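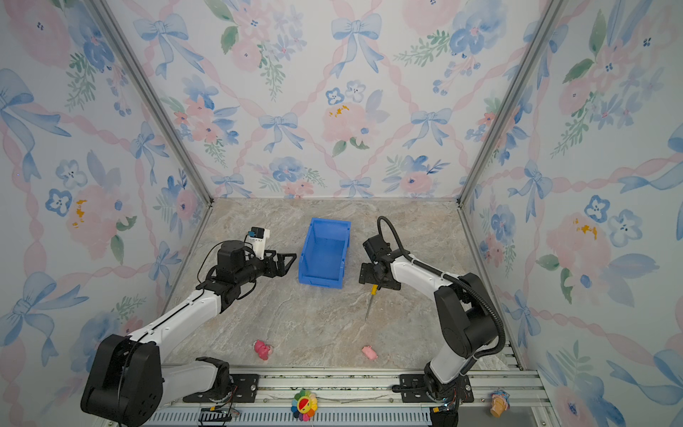
The night shift at Pultport reported that the right arm stopped dead at 117 cycles and would not reset from the panel. Checks after the fault, Stolow cell:

Emergency stop — pass. Both arms halt.
Base plate bolts — pass, no movement.
Right gripper holds tool on power loss — FAIL. Screwdriver dropped twice in testing.
Left gripper — pass.
Cable conduit, right arm — worn near the wrist. Holar to send a new one.
Speed limit — was set to 800, should be 300. Corrected and locked.

Cell stays on manual until the gripper is retested.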